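Third Row, Left of the Scoreboard

Print this post | E-mail this post

So the Drarnomholm women are going to overtime again, and I'm writing this with my coat still on because if I sit down properly I'll fall asleep and lose all of it.

I've been going to these games for three seasons now and I don't think I've ever come home this wound up. Prulport came in with the best record in the league and that big, slow, beautiful half-court offense where everybody touches the ball before anybody looks at the rim. Our bunch had lost two straight. I'd talked myself into being happy with a close one, I'd even told my sister we'd leave at the end of the third if it got ugly (she doesn't love basketball, she loves the pretzels).

It did get ugly! We were down 11 before I'd finished my coffee. Every screen worked for them and every shot of ours hit the front of the rim, and the gym had that flat sound it gets, where you can hear the shoes and one baby. Then our coach went to the zone. I have been begging for the zone since August, out loud, in public. I know people think it's a lazy defense, but with our long-armed forwards on the wings it takes away the corner pass, and the corner pass is where Prulport eats.

It took them a while to figure out what they were looking at. Their point guard held the ball on her hip, pointed, held it again, and threw it straight to our bench. Next trip, shot clock violation. The trip after that our center got a hand on a lob and we were off, layup at the other end, and my sister stood up with mustard on her sleeve and yelled something I won't type.

By halftime it was a game, and by the middle of the fourth we were ahead. I'm going to skip over the free throws. We missed a lot of free throws. If you were there you know, and if you weren't, picture a person tossing a shoe at a mailbox. That's how Prulport crawled back and tied it with a runner off the wrong foot at the horn, and fair play to them, that's a hard shot with two people hanging on you.

Overtime was all rebounding. I love rebounding! I could watch a whole evening of just box-outs. Our backup forward, the one who hardly played last season, pulled down three offensive boards in a row on a single possession, tipping it, losing it, getting it back, and then had the good sense to kick it out instead of forcing it up through a crowd. Open three from the top of the key. I knew from the arc. Everyone on our side of the gym knew, you could hear it go quiet and then come apart.

We won by 2. I hugged a man I have only ever nodded at.

A couple of things I want to remember before they slide. The press in the last minute wasn't really a press, they only showed it and dropped back, and it still burned enough clock to matter. The new bleacher seats from Wastura are much better on the back than the old planks, but they squeak when a whole row leans forward together. And the bowls of noodles from the Trịnh stand by the side door are worth missing the anthem for, get there early, they run out of the spicy one.

Next up is the road trip, which I can't make, so I'll be listening on the radio and guessing at the matchups. I really want to know if we stay in the zone against a team that can shoot. Their two guards will pull up from anywhere, and you can't sit back on that.

Comments (4)

hoopsandsoup: I was behind you! That was me yelling "box out" the whole overtime. Sorry about your ears.

left_corner_three: You're too easy on the free throws. Make half of those and we all get home an hour sooner.

pretzelsister: It was cheese, not mustard.

zoneskeptic: Fine, the zone worked. Once. Ask me again after the road trip. 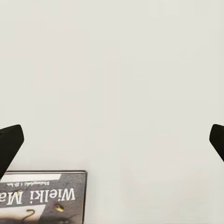

Reply from the author: I will absolutely ask you again after the road trip, and if they shoot us out of it I'll buy you a bowl of the spicy one.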